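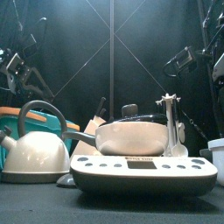

From: Tamsin Maihi
To: Softić family list
Subject: Re: [softic-family] Luka's daughters and the Ostden branch

Hi everybody,

Slavica, I read your message twice and then got the box down from the closet, and I think I have part of an answer for you! I'll put your words first so the newer people on the list can follow along.

Slavica Softić wrote:
> Does anyone have anything on Luka's second daughter, the one who
> went to Ostden? My father always called her Mara but the ship's list
> only has a Marija, aged 20, and there is a Marija on the other side of
> the family too. I have been stuck on her since the 2000 reunion.
> I would also love to know who has the letters now. Somebody at
> the Laltton picnic told me they went to a cousin in Pirihi but I never
> wrote down the name.
> Slavica

The cousin in Pirihi was my grandmother, so the letters are with me. Not all of them, because my aunt kept the ones from the war years, but I have the early bundle and it's in pretty good shape.

Mara and Marija are the same person. She signs herself Mara in everything she wrote to her sister, and then there is one letter to the parish asking for a copy of her baptism record, and that one is signed Marija in full with her father's name after it. Same handwriting, same funny long tail on the j in "Josip" that she has all the way through. I got goosebumps. The other Marija married a man from the coast and never left home as far as I can tell, but I'd like someone else to look at that before we put it on the chart.

The Ostden letters start the spring after she landed. She boarded with a family over a bakery and hated the stairs. She mentions a brother-in-law at the brickworks, and that must be Wiremu's great-grandfather, or else his brother. Wiremu Kereama, are you reading? You told me once there was a brickworks photo with names on the back and I would give a lot to see those names!

Now a correction to the booklet. On the page with the wedding portrait, the woman seated on the left is labeled as Luka's wife. I don't believe it is her. She had died by then - Mara writes about getting the news - so I think it's the aunt, Kata. A-yeong Baek did the layout and still has the files, and she says she can change the caption before the next printing if we agree on it by the end of December.

Yogesh Bajpai has offered to scan the letters on the big scanner in Nimico when he comes through. I'll send the early bundle with him and keep typing up translations in the meantime. I've done the first few and my grammar is shaky, so corrections are very welcome, especially on the island words. There's one that looks like "škrapa" and I can't make the sentence work with it at all.

Slavica, do you want copies by mail or is email all right? Some of the pages are faint and they print better than they show on a screen.

So happy to have Mara back with her own people,
Tamsin

P.S. If anyone has an address for the Laltton cousins that is newer than the one in the booklet, please send it. My last card came back.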